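Sandals and strappy shoes: your questions answered

Nindallow Footwear Care. Last updated 10 Nov 2021
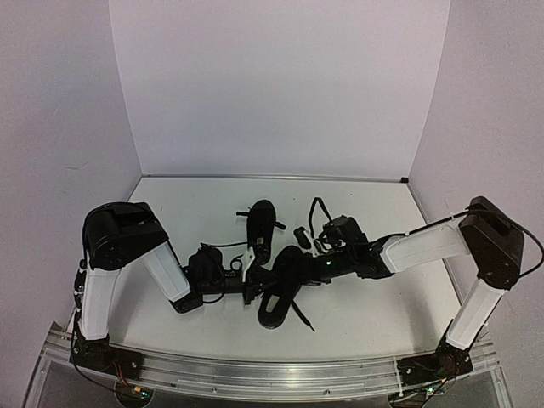

Strapped footwear on a pale grey tabletop.

These are the questions we get most often at the counter and by email about shoes with straps. If yours isn't covered, bring the pair in or write to us.

Can I post my sandals to you?

Yes. Fasten the straps loosely so they don't catch on each other, put each shoe in its own paper bag and use a box instead of a satchel. Put your name and phone number inside the box as well as on the outside. We don't need the original shoebox.

Should straps be done up or undone for storage?

Done up, on the loosest hole or the very end of the hook-and-loop tab. A strap left open for a whole winter tends to curl outwards and can be hard to get flat again. If the strap crosses the top of the foot, put a bit of rolled tissue under it. Don't use newspaper on light colours, as the ink comes off.

How do I clean the straps?

Brush off dry dirt first. For fabric webbing, use lukewarm water with a little dish soap and an old toothbrush, then wipe with a clean damp cloth. For leather, use a barely damp cloth and no soap, let it dry in the shade and put a small amount of conditioner on the top side only. Conditioner on the underside will mark your socks or skin.

Can I put them in the washing machine?

We'd rather you didn't. Some all-synthetic sandals will survive a cold gentle cycle, but the glue between the footbed and the sole is usually the first thing to go. Never use the dryer, and don't leave them on the dashboard of the car either.

The hook-and-loop has stopped gripping. Is it worn out?

Often it's just full of lint. Pick it out with a pin or a fine comb and try again. If the loops have gone flat and shiny, the tab needs replacing. We charge $17 a strap for that, and it's normally ready in seven days.

Can you shorten a strap?

In most cases. Wear the shoe in, do it up the way you'd like it to sit, and Oleksandra Sirko will mark it on your foot. Shortening costs $29 a pair. We can't shorten moulded rubber straps, and on some styles with a slide adjuster there isn't enough room to restitch.

Can you make a strap longer?

Sometimes, with an extension piece. The colour won't be an exact match on an older pair. Ask for a quote.

What about a strap that has pulled out of the sole?

Stop wearing the shoe, keep any bits that have come off and bring in both shoes, even if only one is damaged. Hemi Ormsby does these repairs. He has to lift part of the sole to re-anchor the strap, so the price depends on how it was built. Most come in under $50. We'll ring before starting if yours is going to be more.

My sandals smell. Any ideas?

Wipe the footbed with equal parts white vinegar and water, then leave them somewhere airy overnight. Bicarb works too, but shake it all out of the stitching afterwards. Try not to wear the same pair every day in summer.

How should I keep a pair together on a shelf?

Side by side with the soles down. Stacking one shoe on the other puts a dent in the lower straps. If you're short on room, stand them heel to toe.

Do you repair kids' sandals?

Yes, same prices. Have a look at the size first, as it may not be worth doing if they'll be outgrown by July.

Do you sell new shoes?

No. Repairs, cleaning and care products only.

Related questions
Getting salt marks off leather boots
Which brush for suede?
Replacing laces: how to measure
Posting a parcel to our Clarnden counter
Price list: heels, soles and stitching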